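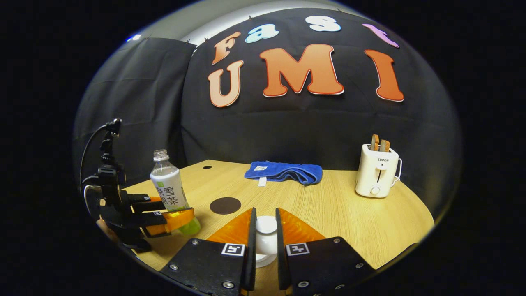
The table from the hand gripper, tea bottle on the left, toaster at the back.

August, half past six in the evening

Finished the first full set for Natum today. 971 demonstrations kept after filtering, all taken with the hand-held gripper. I had hoped to reach a thousand but the tracking check threw out more than I wanted, mostly clips where one of the finger markers went out of view for too long.

The policy trained on the lot ran overnight. I gave it 80 trials on the table this morning and it managed the pick in 61 of them. The old set, 114 demonstrations done by driving the arm directly, got 38 out of 80 with the same objects and the same starting positions. So the hand-held data does carry over to the arm, at least for picking. I would not say more than that yet, as the new set is so much bigger. The fair test is to cut it down to 114 and train again. That is queued for tonight.

Most of the failures were at the grasp. The fingers closed too early and pushed the object away. I think the delay between the camera and the gripper width is wrong by a frame or two. Checked the Clirard script and it assumes no delay at all. I have put in a fixed offset and will measure it properly tomorrow.

Wrists sore. Need to write up the trial sheet before I forget which runs I restarted. Left the smaller training job going and came home on the late bus.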